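How to Make Glow Stick Balloons for a Night Party

Glow stick balloons are cheap, need no wiring, and can be made by one person in an evening. We use them for school dances, Mardi Gras nights and outdoor birthdays.

What you need

White or pale latex balloons, 11 inch
Mini glow sticks, one per balloon
A hand pump
Curling ribbon
A large bag or bin for the finished balloons

Buy a few more glow sticks than balloons. In a pack of 200 you will usually find some that don't light. The Petville packs we order in February come with connectors, and you can set those aside for bracelets.

Step 1. Stretch each balloon by hand a couple of times, then pump it up once and let the air out.

Step 2. Bend the glow stick until it snaps, then shake it for a few seconds. Don't use one that has leaked.

Step 3. Push the stick through the neck of the balloon, rounded end first. A second pair of hands is useful for this part. 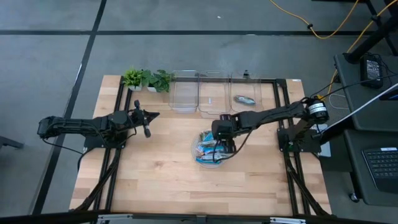 Step 4. Inflate the balloon to roughly 8 inches. A smaller balloon looks brighter and lasts longer on the ground. Tie it off and add ribbon if you plan to hang it.

Step 5. Keep the balloons out of direct sun until the party starts. Snap the sticks as late as you can - most are at their best in the first few hours.

Colors

Green and yellow show up best. Blue and purple are dim in anything but full darkness, so put two sticks in those.

Safety

Keep uninflated and broken balloons away from children under 8, and from pets. If a stick leaks, wash the skin with soap and water. Pick up all the pieces before you leave.

Questions about bulk orders go to Leonie Sperling at the order desk.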